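3.2 Design stages and client requests

The second part of the study looks at how commissioned wall paintings change between the first request and the finished wall. We followed commissions at Ganen, a decorative painting studio run by Delia Figueroa and Preben Mogensen. The studio takes on nurseries, dining rooms, stairwells and kitchens. All of the commissions discussed in this section were painted by hand with acrylics, directly on a primed wall, and none used stencils or printed transfers.

Each commission passed through 4 recorded stages: the first conversation, the pencil sketch, the color study and the painted wall. We kept every written message between painter and client, 1009 messages in all, and sorted them by stage and by what they asked for. A request was coded as a change of subject, color, scale or placement. Messages on price and scheduling were set aside. Two of us (Juhl and Riis) coded the messages separately and then met to settle the cases where our codes differed.

Color was the most common topic at every stage except the first. Clients who had been firm about a palette in conversation often changed their minds once they saw the color study, usually toward paler tones. Placement came up less often, and mostly in rooms where cabinets, tile or window trim broke up the wall. In those rooms the painters worked with smaller motifs and left wider margins. Figure 3 shows a kitchen corner with tiled walls. 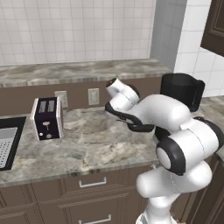

Figure 3. Simulated kitchen corner with white wall tile and marble countertops.

Scale was harder to code. A client might write that a tree "feels heavy," which could mean that it was too large, too dark or too near the door. We read such messages together with the painter's reply and coded them by the change that followed. Where no change followed, the message was marked unresolved. There were 28 of these, most of them from the sketch stage.

The painters differed in how they handled late requests. Mogensen repainted small areas on the spot and noted the change afterward. Figueroa preferred to tape a paper cutout to the wall and leave it there overnight - a habit she brought from stage painting - before touching the paint. Her clients sent fewer messages in the final stage, but she also took on simpler rooms, and we do not treat the difference as an effect of method. Section 3.3 turns to the interviews held with clients after the work was complete.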